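Kirley Go Club: board and room check before the August open

Checked May 22, 2019, with my comments as I went along.

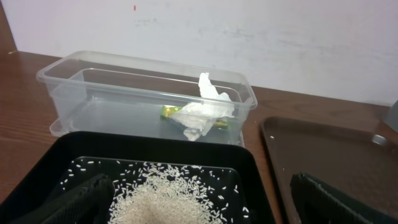
Boards: all flat, though the Benine one rocks a little, so please slip some felt under it!
Stones: no chips worth fussing over (I do love the old slate ones).
Clocks: number 33 runs slow, new battery needed.
Walkways: clear, but tape down that cord by the door.
Fire exit: opens easily, sign lit.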